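Notes for Unit 4: Barriers, or Why the Crackers Went Soft
Household Materials, evening section
Instructor: Heino Žukauskas

Bring last unit's worksheet. If you left it in the car, it will still be in the car at the break, and so will you.

1. What a package is for

Last time we talked about boxes, which mostly keep things from being crushed. Tonight we talk about keeping things in and keeping things out. In the trade this is called barrier performance, and people have given whole careers to it, several of them cheerful.

Four things try to get past a food package: water vapor, oxygen, light and smell. A package that stops one may be hopeless at another. Waxed paper slows down water for a while and lets oxygen stroll through. A clear glass jar stops every gas you will ever meet and lets in all the light in the kitchen, so paprika kept in glass on a sunny sill turns the color of a brick path. A paper sack stops crumbs.

Know the difference between a leak and permeation, as I will ask about it. A leak is a hole. Permeation is what happens when there is no hole: molecules dissolve into one side of the film, wander through, and come out the other side. You can't find it with soapy water. Students who write "the plastic had tiny holes" on the worksheet will get their worksheet back.

2. Three things that set the rate

Thickness. Double the thickness of a film and you cut the flow in half, more or less. This is the only part of the unit that behaves the way you'd expect.

Area. A big bag holding one cookie is a worse home for the cookie than a small bag.

Difference between the two sides. Dry crackers in a damp room have a lot of water vapor pushing in. The same crackers in a desert would be fine in an open bowl. Trultcombe in August is no desert.

Temperature matters as well. Warm film lets more through. The top of the refrigerator, where so many households keep the bread, is often one of the warmer spots in the room.

3. Polyethylene, mostly

Polyethylene is very good with water vapor and poor with oxygen. That one line explains half of your kitchen. It's why a plastic bag keeps rolls soft for days and does so little for ground coffee. Nylon runs more or less the other way, and so the film around a block of cheese is often several layers of different plastics pressed together, each covering for its neighbor's weakness. (Compare a decent softball infield. We had one here once.)

Metal foil stops nearly everything until you fold it. Every hard crease is a chance for a pinhole, and then you do have a leak, and you may use the soapy water.

4. The Feltetano crackers

Most of you have heard this one from people who took the course before you. I'm telling it anyway, with the numbers.

Feltetano was a small bakery on the river road. They made a flat rye cracker and sold it in a printed paper sleeve, and it sold well through a dry spring. Then they took an order for 3000 packs, baked the lot ahead of time, and stored them next to the proofing room. A proofing room is kept warm and wet on purpose. By delivery, 947 packs had been sent back, and the word used on most of the slips was "bendy."

The first fix was a thicker paper. Look back at section 2 and decide what you think of that. The second fix was a plastic inner bag, heat sealed, which worked. The third fix was moving the pallets to the other end of the building. It cost an afternoon and should have been the first. My colleague Po-yen Ho, who did the testing, likes to point out that the bakery paid for the fixes in the order they were suggested and that the cheapest one came from a delivery driver.

5. Closures

A package is only as good as the way it shuts. You can buy the finest film there is and then close it with a clothespin, and what you own after that is a clothespin.

Heat seals are the best of the common ones. Two layers melt together and there is no seam worth discussing, unless a crumb got in the way. Screw lids depend on the liner, so look inside the lid before you praise the jar. Twist ties hold the neck of the bag together and leave a set of little channels running down through the pleats. Roll-and-clip is about as good as your patience.

Press-to-close strips are a ridge that snaps into a groove. They work well when clean. Flour is their great enemy, followed by shredded cheese. The weak points are the two ends of the strip, where your thumb tends to quit early. 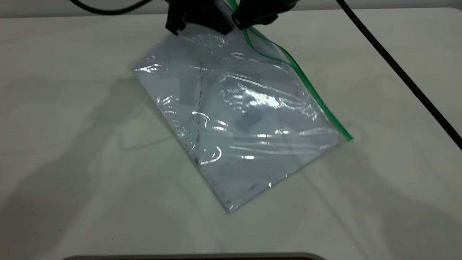 Fig. 4.2. Clear zip-top bag with a green seal strip.

Color on a strip is there for your eyes. It does nothing for the seal, though I have graded papers that argued otherwise with real feeling.

6. For next time

Read the chapter on drying agents. Skip the part on silica manufacture unless you're having trouble sleeping.

Home exercise: weigh two crackers from the same pack. Leave one on a saucer and put the other in a closed bag beside it. Weigh both the next morning and again the morning after. Write down the weights before you eat the evidence. A scale that reads to a tenth of a gram is good enough, and the Cikumo ones in the cabinet may be signed out overnight. Put them back with the batteries in.

If you have a cat, put the saucer somewhere high. If you have a tall cat, see me.

Worksheet 4 is due at the start of Unit 5. Room stays the same. The door by the stairs sticks, so pull up and then toward you.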